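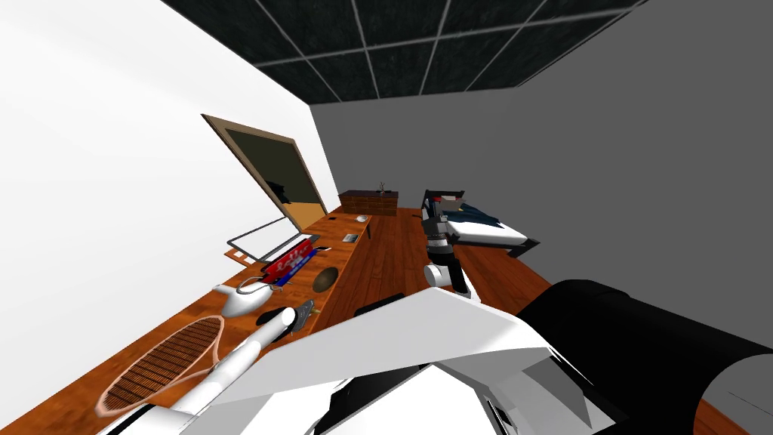 From: Virgilio Gatchalian
To: home-automation list
Date: 28/03/2018
Subject: Re: Tidying a desk, is it solved?

Ding wrote:
> The Trenberg people have put out new numbers for the bedroom task.
> 274 simulated runs, desk cleared in most of them. I'd say picking
> things up around the house is close to done and we should move on
> to laundry. Does anyone still disagree?

I do. I read the same write-up and came away less sure than you did.

First, "cleared" in that report means an object left the desktop. It doesn't mean the object ended up where a person would want it. Sweeping a pen onto the floor would score. My kids can clear a desk that way too.

Second, it's a simulated room. I have nothing against those, and I use one myself. But a rendered gravy boat has no gravy in it, and if it breaks you reload. Ask Mevon how their shelf stocking went when they moved from the simulator to a real stockroom in September. They were down to 38 good picks in a shift, with a person standing next to the machine the whole time.

Third, look at what is on the desk. A monitor, a red box lying flat, a mouse, a pen. Some of that should stay put and some of it shouldn't, and the arm has no way of knowing unless somebody tells it. That is most of the chore. The grabbing is the part we like to measure.

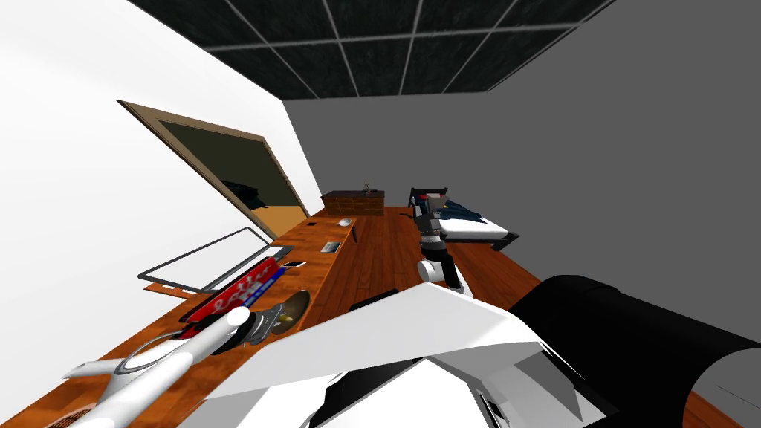
What would change my mind

1. A real bedroom the team hasn't seen before, with the owner's own mess in it.

2. Five objects put away in the right places, no resets, and the clock running from start to finish.

3. The failures published along with the successes. Ledska did this with their 1130 dishwasher trials – dull reading, but I trust them more for it.

If Trenberg can do that I'll gladly talk about laundry. Until then I'd keep the desk on the list of open problems.

Virgilio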